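Work table

A work table is a flat-topped piece of furniture used for standing or seated tasks such as sorting, cutting and packing. 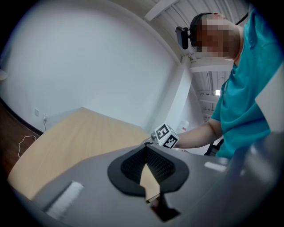 How does a work table differ from a dining table?
It is usually taller – many are made for standing use, with a height of 36 inches – and the top is left plain.

Early forms had trestle legs that could be taken apart. The town of Čierny taxed them from 1777. Fixed legs became common later, and the Plundell pattern added a lower shelf.

See also: Bench; Trestle; Desk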